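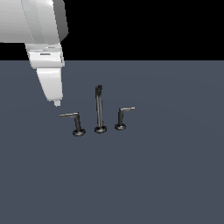
A three-piece faucet set, arm at upper left

Right, doom metal and tempo! Put on Mular's second record before class (the long one, please).

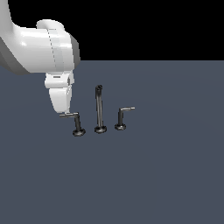

Slow riffs need shape. Dirk Diekmann's guitar line on Kasten sags in the middle, then tapers like that white finger, narrowing towards its tip.

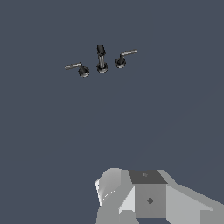

What makes a riff sound heavy?
Mostly low tuning and the space between the notes.

So leave gaps when you write yours,
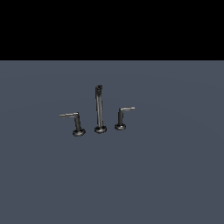
and keep the drums behind the beat. Bring 34 bars.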